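Test the Gripper Where the Table Is Full

When a laboratory buys a new gripper, the first test is almost always the same. One block, one clean table, the fingers come down from above, the block goes up. Everybody is happy, and the number goes into the report. I did this myself for years, and I think it is a poor way to choose between two grippers.

Last July my group compared two pairs of fingers on the same arm. The first pair was wide and soft, the second was narrow and hard. We called them Azevedo and Falside, after the two streets outside our office. On single objects the wide fingers won easily: we ran 4,000 simulated grasps for each pair, and the narrow ones dropped more of everything. My colleague Liudmyla Zinchenko wanted to stop there and order the wide ones. I asked for one more week.

In that week we put the objects close together, as people leave them in a kitchen.
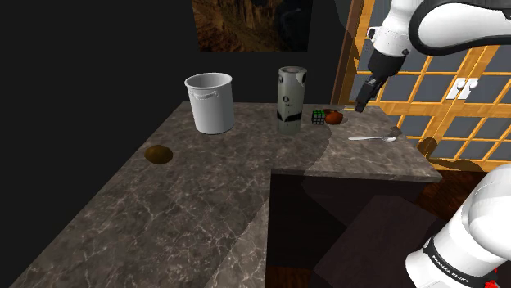
The Franka arm in our simulated kitchen, with the narrow fingers near the fruit, the cube and the bowl.

With this kind of arrangement the result changed. The wide fingers needed space on both sides of the object, and there was no space. They pushed the neighbor away, or they came down on the rim of the bowl. In 3,000 crowded trials the wide pair finished 1,694 without touching a second object. The narrow pair did clearly better, although it still dropped things more often.

I do not say that narrow is good and wide is bad. A spoon lying flat is difficult for both, and for heavy objects I would still take the soft pair. My complaint is about the test. A single success rate hides the question that a buyer should ask first – how much free room does this hand need?

Shu-fen Su, who writes our controllers, disagrees with me. She says a better planner can move the neighbor first, so the shape of the finger matters less every year. Perhaps she is right. But moving the neighbor is also a grasp, and it needs room too. Until her planner is ready, I would like to see two numbers on every data sheet, one for the clean table and one for the full table.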